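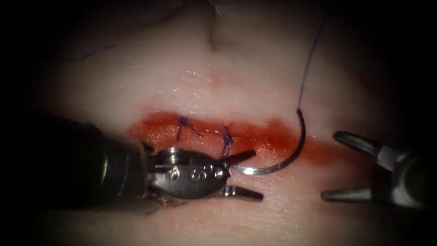
Department of Surgery – Office of Residency Education

Learning to Teach: A Conversation with Aníbal Giraldo

When Aníbal Giraldo joined the department at Wernia, he was handed a pager, a locker key and a list of 22 residents he would be expected to teach. He had no training as a teacher. "I had been a good student, and everyone assumed the rest would follow," he recalls. "My first lecture ran over by 20 minutes and I still had slides left."

Dr. Giraldo now directs the department's faculty teaching course, which begins again in August. The course is open to attending surgeons and to senior residents, and it deals with matters that are seldom covered in clinical training: how to ask a question, how to give feedback at the end of a long day, and how to plan a session that fits the hour it has been given.

He traces his interest in the subject to a year spent at the Lozano clinic, where he worked under a senior surgeon who rarely lectured at all. "She would ask what you planned to do next and then wait. The waiting was terrible. I must have said some foolish things to fill the silence, but I remember every one of those cases."

Silence has become a regular topic in the course. Participants record one of their own teaching sessions and listen to it with a colleague. Most find that they answer their own questions within two seconds. "People do not believe it until they hear the recording," Dr. Giraldo says. "I did not believe it either."
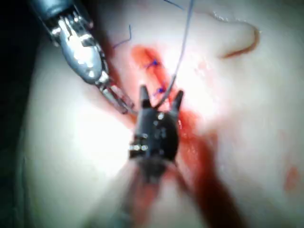
Feedback and the Monday Meeting

The department's Monday meeting was moved last year from 6:30 a.m. to the end of the teaching block, at Dr. Giraldo's request. Residents now bring one written comment they have received during the week and discuss whether it was of any use to them. The comments are read without names.

"We had a great many that said 'good job' or 'read more,'" he says. "Read more of what? A resident cannot do anything with that." Faculty members are now asked to name a specific moment and to make a specific suggestion. The form is a single page. An earlier version, drawn up with the Hustance education group, had 28 items and was returned mostly blank.

Some colleagues were doubtful about the change. Dr. Giraldo considers their concern a fair one – written comments take time, and clinic schedules are full. He has asked that teaching hours be listed on the duty roster alongside clinical hours, and the request is under review.

Asked what he reads to prepare for the course, he mentions very little about medicine. He has been attending an evening pottery class at the Clurkeo arts center and takes notes on the instructor. "She never touches my bowl," he says. "She makes her own next to me, slowly, and lets mine fall over. I would like to have that kind of patience by the spring."

Faculty and senior residents who wish to enroll may contact the Office of Residency Education. Places are assigned in the order in which requests are received.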